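Orerdale Breakfast Pilot
Progress report to the Alva Fund, second period
Prepared by Kelly Crabtree

You asked for a plain account of whether the free breakfast pilot is doing what the application said it would do. My answer is that I don't know yet, and I am wary of anyone who says they do. The pilot is running at three sites. Children are eating. Past that point the claims get thinner, and I have tried to mark where.

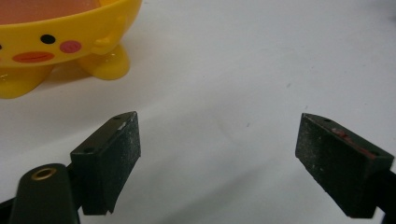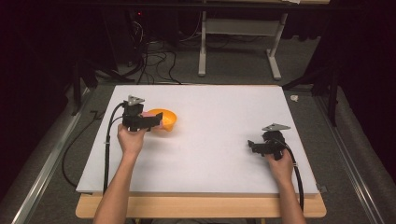
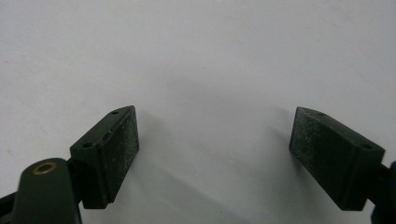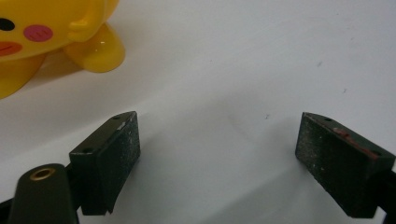 Vlasta Petkov read a draft of this report and objected to the opening. Her view is that a child who eats at 7:30 and would otherwise have waited until lunch is a result in itself, and that asking breakfast to raise reading scores before we call it useful is a test we would never put to a school bus. I think she has a point about the bus. I also think we put reading scores in the application, and the Fund paid for them.

Attendance

The application said that breakfast would bring down late arrivals. Late arrivals did fall at the Zollberg Street site in the first weeks. They also fell at the school next door, which has no breakfast and is not part of the pilot. Both schools had their bus route changed in October, and I suspect the bus deserves most of the credit. At the other two sites the late book was kept by different people in different ways, and I would not build anything on it. One office marks a child late at the bell. The other allows a few minutes' grace, and how many depends on who is at the desk.

I have asked both offices to use the bell. One has agreed. The other says it will think about it.

Food and suppliers

We served 3,000 breakfasts in the period. That number comes from the sign-in sheets, and I trust it more than anything else in this report, although it counts a child who took one bite of toast the same as a child who had two helpings of oatmeal.

Truvgate won the contract for fruit and milk on price. The milk has been fine. The fruit has been mixed. Pears came in hard enough to bounce, and a good many of them went straight into the trash with one set of tooth marks. Truvgate's answer was that pears ripen at room temperature, which is true, but we get them the same morning we serve them. I have moved us to bananas and apples until the spring order. Parents were told the menu would change every day, and for now it doesn't.

The oatmeal was my idea and it is not popular. Cooks at two sites have started adding applesauce without being asked, and more of it gets eaten. I would like the written menu to catch up with what they are doing.

Families

The parent survey came back strongly in favor. Please don't lean on it. The form was handed out at breakfast, so the people who filled it in were mostly people who already liked breakfast. It also asked "How has the program helped your family?", which doesn't leave much room for "It hasn't." I wrote that question and I would write it differently now. A few parents used the back of the page to say that 7:30 is too early for them to get there, and those notes taught me more than the rest of the form.

We had also promised to reach families with children under school age. Younger brothers and sisters do come in with the older ones, and we feed them, but they aren't on the sign-in sheet. I can't tell you how many there are. A second line on the sheet would fix this, and I have asked for it to be added.

Money

Spending is under budget, mainly on staff hours. I'd ask you not to read that as thrift. We couldn't fill the morning post at the third site, and the school's own kitchen staff have been covering it on top of their regular work. They have been gracious so far -- I wouldn't count on it through the winter.

A paragraph in the original application suggested that the program could one day run 365 days a year. I can find no costing behind it. School buildings are closed on weekends and most of the summer, heat is off, and no one has priced keeping them open. I recommend that we drop the line from anything we publish.

Next period

Fill the post at the third site, or close that site on Friday mornings, when numbers are lowest.
Send the new survey home with every child, including the ones who never come to breakfast.
Get one rule for lateness across all the schools.
Ask Truvgate for a two-day lead on pears.

The reading scores come in at the end of the school year. I'll report them whichever way they go, next to the scores from the school next door.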